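About Savudside

Savudside is a secondhand shop for people who are setting up a room of their own, often for the first time. We sell books, plates, mugs, bags, bedding, desk lamps and all the other things you need on your first night in a new place and somehow forgot to pack. We're on the ground floor at 63 Braseck Street, next to the shoe repair shop, and we love it here!

How we got going

Muthu Arumugam started Savudside out of a spare bedroom. He had helped a cousin move out of the Calloway dorms in May and couldn't get over what was sitting on the curb - good backpacks, full sets of plates, novels that had been opened once if they were lucky. He filled the car, went back for another load, and spent that summer washing, sorting and mending. In the fall he put everything out on folding tables in the driveway with a hand-lettered sign, and by lunchtime he was down to one soup bowl and a stack of chemistry textbooks.

The chemistry textbooks took a little longer. (We still have one. It holds the back door open.)

After two more driveway sales we rented our first real space, a narrow unit behind the Mornska bakery that smelled of cinnamon all morning and got very warm by afternoon. We moved to Braseck Street when the shelves there could no longer hold the books, and we now keep 3000 of them in stock, plus more dishes than we ever thought we'd own.

What you'll find on the shelves

Books take up the whole left wall. Cookbooks are the fastest sellers by a mile, especially the ones with a splash of sauce on a page or two, which we take as a recommendation. After those come novels, old notebooks with plenty of blank pages left, picture books, and a travel section that changes every week. We keep library discards too, barcode labels and all, and plenty of people come in looking for exactly those.

Kitchen things are in the middle of the shop. We sell plates one at a time, so you can buy a single plate if a single plate is what you need, or put together a set where nothing matches. Most of us on staff eat off sets like that at home. Mugs are on hooks and on the windowsill and, by the end of a busy weekend, on pretty much every flat surface.

Bags are at the back, on the rail and in the big bins under it. Backpacks, totes, duffels, a few small suitcases. Every zipper gets run up and down several times before a bag goes out, and we replace pulls and sew up straps in the workroom. Hats and caps are in the basket next to the mirror.

The room box

This is the part we get most excited about! Tell us what kind of place you're moving into, how much space you have and what you like to cook and read, and we'll pull together a box for you. The basic room box costs $28 and has a plate, a bowl, a mug, a towel, a set of cutlery and a book of our choosing. You can swap anything in it for something else on the shelf, and you can bring back the book if you hated it and argue with us about it.

People often add a bag, and we'll pack the box contents into it for you if you're traveling by bus or train. There's a bit of a craft to this. Heavy books go flat against your back, plates get wrapped and stood on edge between soft things, and the mug gets stuffed with socks. We're happy to show you how so you can do it again on the way home.

How we sort

Everything that comes through the door gets laid out on a table before we decide what to do with it. It's the only way we've found to get a good look at a thing. Backpacks are emptied, opened out and checked along every seam. Books get a flip through for loose pages (and for the train tickets, pressed leaves and shopping lists people leave in them, which go up on the corkboard by the register in case you want yours back). Plates are held up to the window to look for cracks.

What we can mend, we mend. Chipped mugs become pencil pots or go to the plant shelf. Fabric that's too far gone is cut up for cleaning cloths.

Books, plates and a mug, with the cream backpack in the first picture and the gray mesh cap in the second:
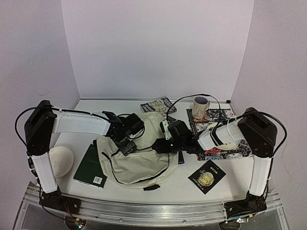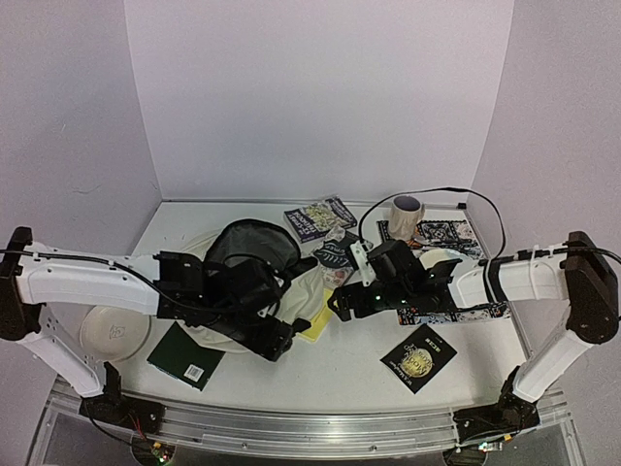 On the table: dishes and reading, both times.

Bringing us things

We take donations whenever we're open, from 10 in the morning until the early evening. Please give dishes a wash first and check all the pockets of your bags, including the tiny one inside the other pocket. We can't take mattresses, large furniture or anything that plugs in with a damaged cord. If you have more than a carload, call ahead so we can clear some floor.

Come and say hello

You don't have to be moving to shop here. Plenty of our regulars have lived in the same house for decades and just want a new mystery and a blue mug. Street parking is easiest on the bakery side, there's a bike rack by the door, and the kettle in the back is usually on.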